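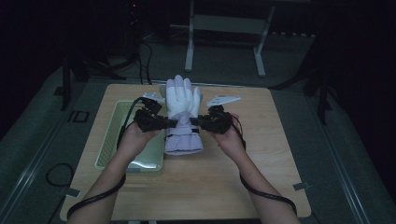 A padded glove in white and pale lavender, held upright on a wooden tabletop.

The saint who may not have been there

The chapel at Vullgate has a wall painting that everyone agrees is very old. Ask how old and the agreement stops. The guidebook sold at the door says one thing, the painted board by the gate says another, and the leaflet put out by the Lireck heritage office gives both dates in the same paragraph without seeming to notice.

I went in February, when the path was mud and the light through the south window was poor. The painting runs along the north wall above head height. A figure in a red robe stands with one arm raised, and behind him is what the leaflet calls a city in flames. It might be. It might also be a hillside with damp coming through it. The plaster has been patched in at least 2 campaigns, and whoever did the later one was generous with the orange.

According to the leaflet, the figure is the saint who walked to Vullgate and stopped a fire by lifting his hand. I have looked for this story in print and can't find it before the first guidebook. The older parish papers mention a painted wall, and what it cost to limewash it, but no saint and no fire. That doesn't prove the tale was made up for visitors. Plenty of true things go unwritten in small places. Still, I would like to see one scrap of paper before I repeat it.
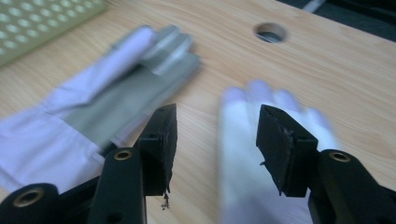
The Lalier chapel, 4 miles down the valley, makes a useful comparison. It has a raised-arm figure too, in much the same pose, and there he is plainly a shepherd pointing at his flock. The sheep survive. At Vullgate the lower part of the wall was lost when the benches went in, so we can't say what he was pointing at, or whether he was pointing at all.

The Akande Trust, which pays for the upkeep, now wants to restore the flames. Its notice, dated 27 March 2019, speaks of returning the work to its first glory and puts the job at 10 weeks. I don't see how you return a thing to a state no one has recorded. Test the orange first – scrape a sample, look at the layers – and publish what comes back, even if it spoils the leaflet.

The chapel is open most mornings. Bring a torch, and look at the left hand, where the old paint is at its best.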